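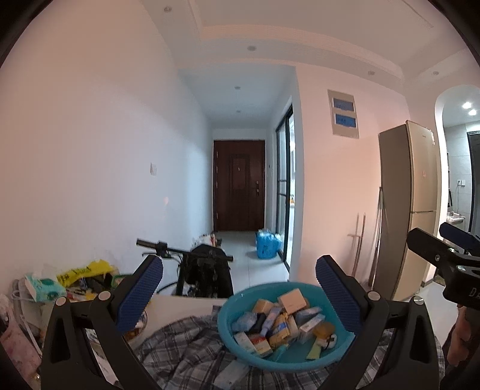
Clulville handheld grippers: setup and upkeep
Progress report to the Cordero fund, second period
Saturday, December 5, 2020
Prepared by Ferenc Pálfi

You asked for a shorter report this time and for fewer promises. I can do both.

Where we stand. The two-gripper set is in working order and has been used in a home setting with ordinary household goods, including the basin of small medicine boxes from the task list. I would not read more into that than it says. The last report called the set "ready for routine use," and I asked for that phrase to be taken out. A tool that needs its pads looked at every morning is not routine yet.

Pads. Each finger carries two blue textured pads, and these are still where most of our upkeep time goes. The supplier, Cluren, rates them for 3000 closures. I have no reason to call that figure wrong, but it was measured on a bench with one clean block, and we close on cardboard corners and hard plastic rims. We now change pads on what we see: a shiny patch, a lifted corner, or any pad that turns under a thumb. The old ones go in a dated bag. So far the bags tell me that the inner edges go first. They do not tell me why, and I am not going to guess in a report.

Pivots. The pivot caps are checked with the pads. In May we had a finger that closed late, and two people spent most of a day on the software before anyone put a driver on the pivot. It was loose. The check is now the first line on the setup sheet. I would like to say it has cured the problem, but one quiet stretch does not prove much.

Setup. The current routine for the pair is:

Wipe the pads and let them dry.
Open and close each gripper 30 times by hand and feel for drag.
Check that both fingers meet evenly.
Record the zero position for each gripper, then swap hands and record it again.
Lift the test item, hold it for 60 seconds, and note any slip.

The swap was added after the Fleltstead visit, where both grippers passed alone and then disagreed with each other once they were used together. It is dull work and people skip it. I have skipped it myself, and the readings from that afternoon had to be thrown out.

Money. Pads and fasteners are within the line you approved. Labor is over by 8 hours, all of it on the loose pivot and the repeat readings. I am not asking for this to be covered. I do ask that the next budget show upkeep as its own line – at present it is buried under "general," where it looks smaller than it is.

What I doubt. Cluren has offered a harder pad and says it will last much longer. It may. It may also let go of a smooth rim, and the sheet they sent has no figures for that. Before we order a full set I want one pair on one gripper, with the present pads on the other, and the same goods in both. If they refuse a small order, I would stay with what we have.

Next period. Run the pad comparison, keep the dated bags going, and have someone other than me follow the setup sheet from start to finish with no help. Clulville has offered a bench for the second part. The spare fingers are still on order, and the delivery date has moved twice, so please treat any work that depends on them as unscheduled.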